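Minutes of the residents' meeting, Doherty House, 2024-01-06

**Present:** Helju Rimkutė (chair), Aurélien Baudry (minutes), Liis Krūmiņa, Algirdas Eglītis, and residents of flats on all floors as per the signing-in sheet.

**Apologies:** Birutė Rozīte.

The meeting opened at 6 pm in the ground floor lounge.

### 1. Minutes of the last meeting

The November minutes were agreed with one change. Under item 4, "rear gate" should read "side gate". Helju signed the corrected copy and it is in the folder by the post boxes.

### 2. Matters arising

The side gate latch has been replaced. Algirdas reported that it still sticks if the gate is pulled and not lifted slightly. Constead have been told and will come back to plane the post.

The light on the second landing is working again. The timer is set too short for anyone carrying shopping. Liis to ask for it to be changed to two minutes.

The pigeon netting was discussed again. No decision. To be kept on the list.

### 3. Heating

Prumus have serviced the boiler and left a written report. The pump is noisy but sound, and they suggest replacing it in the summer when the heating is off. Their price is £2000 including fitting. Two residents asked whether a second quote should be got. Agreed that Helju will write to Citov for one and bring both to the next meeting.

Top floor flats reported cold radiators in the mornings. Algirdas said the system had not been bled since the service. He will do the landing radiators himself and lend his key to anyone who wants to do their own. Residents are asked to put a cloth under the valve, as the water is black and marks the carpet.

A resident of the first floor asked if the heating could come on earlier. There was some disagreement about this. A show of hands was in favour of leaving the times as they are until the end of the winter.

### 4. Winter clothing and bedding collection

Liis gave a report. The shelves in the lounge are nearly full and she would like the first load taken to the night shelter this month. Warm, thick things are wanted most. Thin summer clothes should be held back for the spring sale. 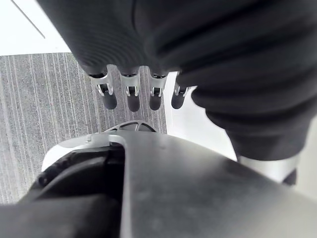
*Item 4: dark ribbed fabric, held from below.*

Items should be clean and dry when they are handed in. One bag was left outside the lounge door over the holiday and got rained on, and its contents had to be thrown away. Liis asked that bags are brought inside or kept at home until she is in.

The shelter can't take pillows or opened packs of underwear. Duvets are welcome in any size. Aurélien offered his car for the first trip and will need someone to help carry.

### 5. Bins and recycling

The glass bin was missed twice before Christmas. Helju rang the council and was told the lorry could not get past parked cars. Residents with visitors are asked to keep the turning area clear on collection mornings.

Cardboard must be flattened. The large box from the second floor has been taken away.

### 6. Money

The balance was read out by Helju on behalf of Birutė, who keeps the accounts. A sum of £200 was agreed for new stair treads at the back entrance. Receipts to Birutė by the end of the month, please.

### 7. Any other business

Algirdas asked who owns the blue bicycle chained to the rear railings. No one present knew. A label will be put on it, and if it is not claimed by the next meeting it will be moved to the shed.

A resident asked whether the lounge could be booked for a birthday. Yes, if it is free. Write the name and flat number in the book, and put the chairs back afterwards.

### Actions

- Helju: quote from Citov; bicycle label
- Liis: landing light timer; date for the shelter trip
- Algirdas: bleed landing radiators; chase Constead about the gate post
- Aurélien: car for the shelter trip; copy of minutes to Birutė

The date of the next meeting will be put on the notice board once Birutė has confirmed she can come. The meeting closed at 7.20 pm.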